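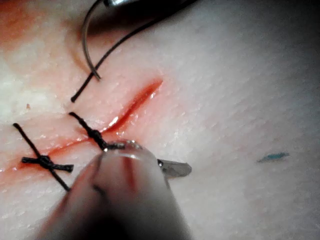 How far apart should interrupted sutures sit on a practice pad?
Far enough that the edges meet between stitches without bunching. On the Sernwood pad, start with the same distance between stitches as there is across each one, from entry point to exit point, and close the gap up only where the edges still part.

Guides > Skills trainers > Suturing
Reading time: 4 min
2025-05-21 | Sernwood Product Support

Section 4. Closing a straight incision with interrupted sutures

This section assumes the pad is already seated in the Helmont tray (Section 2) and that the incision has been made (Section 3). If you are using the pad dry, skip steps 1 and 2.

CAUTION: Needles and blades supplied with this kit are sharp. They are for training only. They are not sterile and must never be used on a person or an animal.

4.1 Before you start

1. Shake the bottle of Cerby training fluid and put a small amount into the incision with the dropper. The channel should look wet but should not overflow.

2. Blot the surface with gauze. Some red colour will stay on the pad next to the cut. This is normal and does not affect the way the material holds a stitch.

3. Open one suture packet. Grip the needle with the needle holder two thirds of the way back from the point, and close the ratchet one click.

Note: Do not grip the needle at the very end where the thread is joined. It is the weakest part and will bend.

4.2 Placing the first stitch

Work from one end of the incision to the other. Starting at the narrow end is easier for beginners.

4. Lift the far edge gently with toothed forceps. Do not pinch hard, as the teeth leave marks in the top layer.

5. Hold the needle so that the point meets the surface at a right angle. Push it through and turn your wrist, letting the needle follow its own curve. It should come out in the middle of the channel.

6. Release the needle, take hold of it again inside the channel, and pass it up through the near edge. The exit point should be the same distance from the cut as the entry point.

7. Pull the thread through until a short tail is left on the far side. Keep the thread low as you pull. Lifting it can saw through the pad.

4.3 Tying

8. Lay the needle holder over the incision, wrap the long end round it twice, take hold of the short tail and draw it through. Lay the throw flat.

9. Wrap once in the opposite direction and draw the tail through again. Repeat once more for braided thread.

10. Slide the knot to one side so that it rests beside the cut and not on top of it.

11. Trim both tails. Leave enough to hold with forceps when the stitch is taken out.

Note: A knot that looks thick or twisted has usually been thrown twice in the same direction. It may still hold, but it is harder to remove. Cut it out and tie it again if you are being assessed.

CAUTION: Stop tightening as soon as the edges touch. If the surface puckers, the stitch is too tight and the holes will tear.

4.4 Carrying on

Repeat steps 4 to 11 along the incision. The middle and the widest part will need a little more tension on the first throw. If the edges spring open before the second throw, add one extra wrap to the first.

Check your work after every second stitch. Run a gloved finger along the closed part. You should feel a slight ridge and no step between the two sides.

4.5 Taking the stitches out

Lift a tail with forceps, cut the thread close to the pad on one side only, and pull the knot across the cut. The same incision can be closed several times, but move to a fresh line once the holes begin to join up.

4.6 Cleaning and storage

Wipe the pad with a damp cloth and mild soap. Do not use alcohol or bleach. Fluid left on overnight will stain the surface for good. Dry the pad fully before closing the lid of the tray, and store it flat at above 11 °C.

Count needles back into the Khaemba sharps tub before you clear the table. The tub holds 100 needles and must not be emptied by hand. When it is full, close the lid and dispose of it under your local sharps rules.

Replacement pads are sold singly and in boxes of 20. Pads from before November have a thicker top layer and need a firmer push at step 5.

Next: Section 5. Continuous sutures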